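May, 6.40 in the morning

Rain stopped before five. The water butt behind the shed is full to the overflow and the lower bed is draining slower than it should. I pushed the cane in by the Skindier beans and it went down to the second mark before it met anything firm. Last year at this stage it stopped at the first.

Siamak Shojaei came over from Brunbridge yesterday evening with the soil auger. We took three cores along the lower bed and one from the top for comparison. The top core was crumbly all the way down. The lower three had a grey layer under the dark soil, with rust-coloured flecks in it, and a sour smell when broken open. He reads this as waterlogging over several winters. I had put it down to the clay alone, but the flecks are hard to argue with. 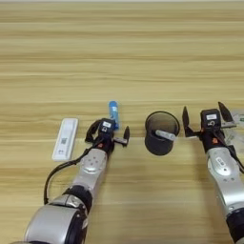
Is the lower bed too acid for the beans? The readings put it slightly on the acid side, within what beans will stand, so lime can wait until autumn and the drainage comes first.

The old land drain is marked on the Ranjbar plan as running from the corner of the shed to the ditch. I probed for it and found pipe at two points, then lost it near the hedge. Either it turns there or it has collapsed. Roots are the likely cause – the hawthorn was never cut back on that side.

Work for the week: dig a trial hole 70 cm deep at the point where the pipe disappears. Clear the ditch outlet. Leave the bed alone otherwise, and keep off it with the barrow until the surface dries. Siamak suggests a board to stand on when picking. Agreed, there is one behind the compost bays.

Sowed 12 cells of Fistov kale in the cold frame after breakfast. Old seed, packet left open over winter, so I do not expect all of it. Lid propped on the first notch.

Ditch level at noon: up to the lower brick. Will look again before dark.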